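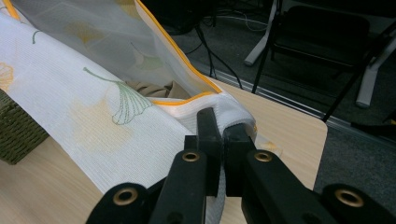 **Tiravstead drapery plant to go down to one shift in April**

Pallano is cutting the second shift at its Tiravstead curtain and drapery plant, the company told workers in a short meeting this afternoon. Change starts in April. 29 jobs go, most of them in hemming and packing. Day shift stays as is, for now.

The plant has 417 people on the payroll at the moment, counting the office and the warehouse on the Arruda side of the river. Pallano says anyone on the second shift can apply for openings on days, but there are only 17 of those and a few need a forklift ticket.

Reason given: slow orders. Hotels have put off refits, and the big spring order from Camov, which normally keeps the cutting tables busy into summer, came in at half of last year's. Camov didn't return a call before we posted this. Pallano's statement calls the cut "a difficult but neccessary step" and says no decision has been made on the weaving side.

Workers coming off shift at 3:30 said they had expected something. Overtime dried up before the holidays. One hemmer with 12 years in said she heard it from her sister-in-law before the meeting even started, and that the handout they got had the wrong start date for severance on it. The company confirmed the mistake, new handouts tomorrow.

Severance is one week's pay for each year worked, with a floor of four weeks. Health coverage runs to the end of the month after the last day. The union local wants that stretched to three months and has asked for a sit-down. Pallano says it will meet but hasn't set a time.

City hall was caught a bit short. The county gave the plant a property tax break when it added the second shift, on the condition that headcount stay above 400. Take 29 off the current number and you're under it. Whether the county wants any money back is a question for the next commission meeting, and the agenda isnt out yet. A county spokesperson would only say the agreement is being read again.

The last bus out to the plant, the 10:40 p.m., is mostly second-shift riders - the transit office says it will keep running through the spring and then be looked at.

A job fair is planned at the Arruda library, date to come. Will update when we hear from Camov or the county.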